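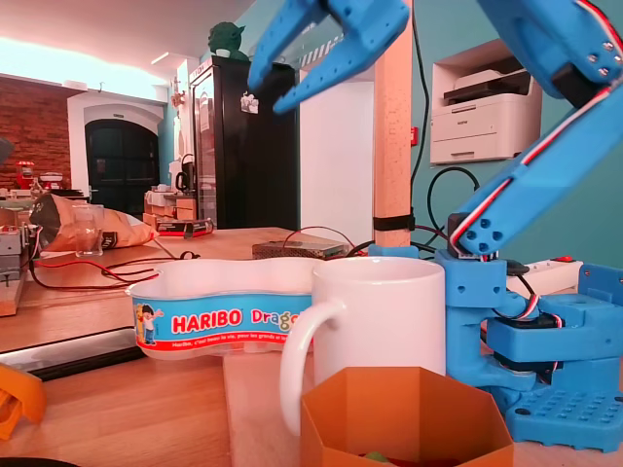 White mug, orange six-sided pot and a Haribo Drago tub on the wooden table.

TADIK BRINGS OUT A LITTLE GUIDE TO THE SHARED TABLE

Pladus, a booklet on mugs, pots, pouches and the office sweets, is out now

July 26, 2020 - I have been tidying other people's tables for a living long enough to know that the sweets are where the trouble starts. So I'm very happy to tell you that Tadik, my small tidying business, has a booklet out at last! It's called Pladus, it has four chapters, and it's all about the kind of table that several people use for several things at once and that belongs to none of them in particular.

You know the one. Somebody makes things on it, somebody else has their lunch at the far end, there's a paper bag lying on its side and a glass next to it and a few wires wandering across the wood, and in the middle of it all is a tub of sweets with everyone reaching over everything else to get at it. I love those tables. I grew up at one (my mother did her sewing at it and my brother took radios apart at it, often on the same evening) and I've never wanted to turn them into something out of a furniture catalogue.

What I do want is for people to be able to find their tea. That's really the whole idea of Pladus.

The first chapter is on sweets, and it's the longest. When I tried the early pages out on friends in February, it was the bit they all wanted to talk about. My advice is to leave the big tub where everyone can see it, lid off, and then put a few wrapped sweets in a mug at the working end of the table. An ordinary white mug is perfect. You can pick it up by the handle and pass it along, it doesn't tip over easily, and when the sweets are gone you wash it and it goes back to being a mug. I've tried glass jars, tins and a very pretty basket that shed bits of itself into the toffees, and I always come back to the mug.

Wrapped sweets only, by the way! I'm quite strict on that. A loose jelly on a wooden table will find the one sleeve that matters. 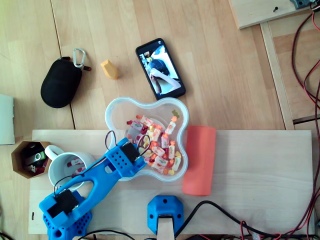

The second chapter is on small pots, and this is where I had to be talked out of going on for pages and pages. Tariq Soomro, who laid the booklet out for us at Gebreyes, sent my first version back with a note that just said "fewer pots". He was right, I'm sorry to say. What's left is the part I use myself: give each kind of little thing its own open-topped container, keep it low enough to see into, and choose pots with flat sides if you can get them, as they sit snugly against one another and don't roll off when somebody nudges the table. Six sides or eight sides, cardboard or plastic, I'm not fussy. Bright colours are good too. An orange pot gets put back and a grey one gets lost, in my house anyway.

You will end up with a sweet or two in the wrong pot. Everyone does, and I've stopped minding.

Chapter three is about what I call the carrying things: the zipped pouches, pencil cases and bags that come in with a person and ought to leave with the same person. I like a pouch with a clip on it, so it can go straight on to a rucksack at the end of the day. Until then it can live at the back of the table, well away from the mugs. There's a page on cables in this chapter as well. I nearly left it out, but Tariq asked for it and he'd been so good about the pots. Run them along an edge where you can, keep them clear of anybody's drink, and don't tie them into a parcel so neat that the next person has to cut it open.

The last chapter is the end-of-day one and takes up a single page. Glasses and mugs to the sink, paper bags flattened or binned, wrappers out of the sweet tub (people will put them back in, I can't explain it), and lid on. After that you're allowed to go home. I haven't put in anything about polishing or oiling the wood. There are good books on that by people who know far more than I do, and a light wooden top with a few marks on it suits me fine.

I should say a word about the empty tubs. Please keep them! A clear plastic sweet tub with a proper lid is one of the handiest things you'll ever be given for the price of some sweets. Mine hold buttons, picture hooks, spare keys and, in one case, a great many birthday candles. The curvy ones are a bit of a nuisance on a shelf next to square boxes, and I've given mine a shelf to themselves. If you're putting small things inside, leave the label on the front and write your own on the lid, where you'll see it when you open the cupboard and look down.

Pladus has 50 pages, most of them with plenty of white space for your own notes. It costs £4 from the Tadik website, or £5 if you'd like it posted. Wokitz, the stationery shop that has put up with my leaflets by its till for so long, has copies on the counter too, and anybody buying one there can have it signed if they catch me on a day I'm in for envelopes.

I'm also taking bookings for table visits again. I come to your workshop, studio, kitchen or office, we sit down together with whatever is on the table that day, and we sort out what lives where. Please don't tidy up before I arrive - I mean it, I can't help with a table you've hidden in a cupboard. A visit lasts a morning, you'll get a copy of the booklet to keep, and I bring my own mug.

For review copies, pictures or a chat, write to Jyoti Mishra at Tadik through the contact page on our website. I answer messages myself, usually in the evening. Shops that would like to stock Pladus should get in touch with Tariq Soomro at Gebreyes, who looks after the printing and has the boxes.

ENDS

Notes to editors: Tadik is a tidying and home organising business run by Jyoti Mishra. Pladus is its first booklet, designed and printed by Gebreyes.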